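Two-armed robot joins the returns room at Stumley

STUMLEY – The parts supplier Böttcher has put a two-armed robot to work in the returns room of its Stumley warehouse, where small items sent back by customers are sorted and put away.

The company started the trial in March. For now the robot practices at a table of its own, moving small items between trays and drawers. Staff still handle every real return. 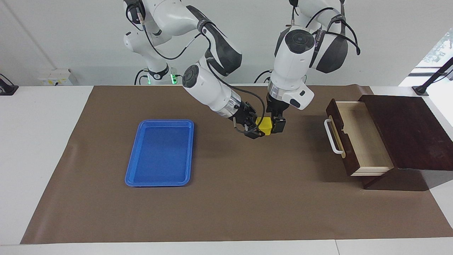
The robot holds a yellow block between its two grippers at the practice table in Stumley.

Haoran Song, who runs the returns room, said the job has been hard to fill. The warehouse takes back 1,213 items in a busy week, and most of them are small enough to sit in the palm of a hand. "People get sore wrists and they get bored," Song said. "After a year they ask to move to packing."

The 21 people in the department were told in writing that no jobs would be cut during the trial. Their shifts have changed, though. Two workers at a time now spend the first 30 minutes of the morning setting up the table and going over the robot's errors from the day before. They are paid at the higher technician rate for that time.

Not everyone is pleased. Some of the evening staff have asked why the extra pay goes only to the morning shift. Song said the evening shift would get the same training before summer.

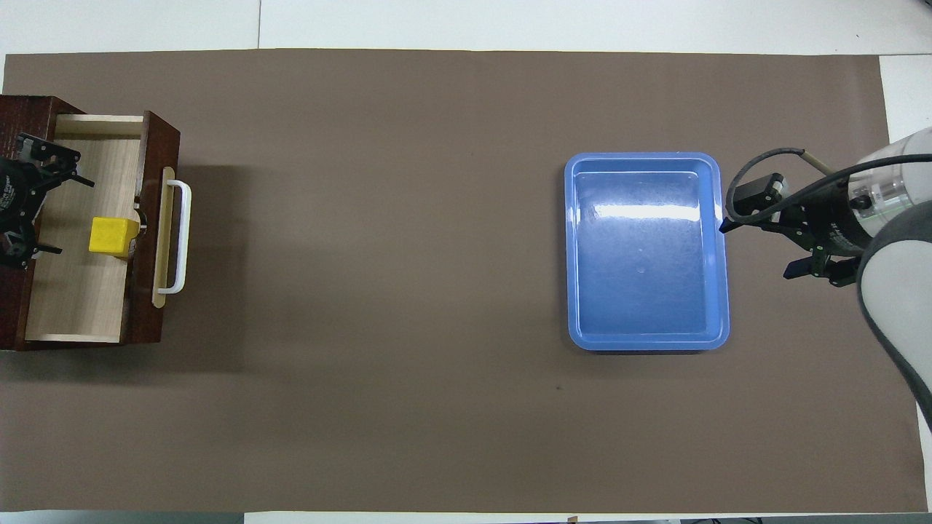 A yellow cube in the open drawer, with an empty blue tray beside the cabinet.

Drawers are the main reason the trial is taking place in Stumley – the older shelving there is made up of 700 of them, all opened by hand. Böttcher's newer site in Bustenach uses open bins.

The company will decide after the trial whether to order a second robot for its Kudidcombe warehouse.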